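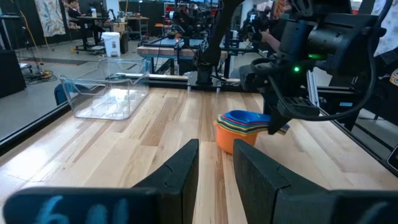
Workshop Equipment / Two-Arm Benches

Callero Two-Arm Bench Kit

The Callero is supplied as a kit for assembly in a home or shared workshop. Two arms, each fitted with a two-finger gripper, work over a single butcher-block top. Sorting and handling exercises use ordinary household articles such as a clear plastic bin and a set of nested measuring cups.

Builders provide their own top, which must be level and at least 40 mm thick. The arm bases are clamped at the edge and may be moved without drilling.

Top depth: 600 mm minimum
Top width: 900 mm minimum
Clamp opening: 60 mm maximum
Finger pads: black, replaceable in pairs

Members of the Olerbridge shared workshop may reserve the assembly bay for up to two evenings per kit. Hand tools are available at the bay; hex keys are packed with the arms.

Spare pads and cable sets are listed under Coetzee Parts. Orders are accepted in writing only.

Page revised 7/4/19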